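Hestia 3 review: memory for button-pressing arms

Hestia is a training method for robot arms that have to do things in order. Version 3 came out in October and I have been running it since, mostly against Pivora, the older method from the same group.

The idea is simple enough. The arm is told a sequence of colours and has to press them one after another. Most methods look only at the current view and lose their place. Hestia keeps a short written note of what it has pressed and feeds that back in at each step.

Installation took an evening. The guide by Ifeanyi Odukoya is clear, though the section on lighting settings is out of date and two of the options no longer exist. I trained on the 3,689 demonstrations that come with it and left the defaults alone.

On short sequences there is little between the two. With longer ones, up to seven presses, Pivora starts repeating itself and Hestia mostly doesn't. When it does fail it is usually a near miss on the button -- the order is right, the aim is off. Seidu Dogbe reported the same on the Zancombe forum, so I doubt it is my setup.
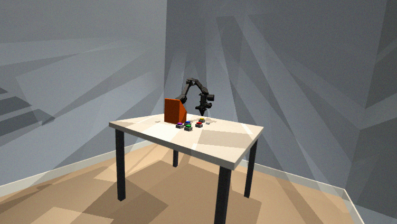
Simulated button task, with the gripper over the right side of the group.

The changing light patterns on the walls and floor are a good addition, and I would leave them on. Training is slow, and there is still no way to resume a stopped run. I have not tried it on a real arm.

Worth the switch from Pivora if your tasks have several steps. For single presses, stay where you are.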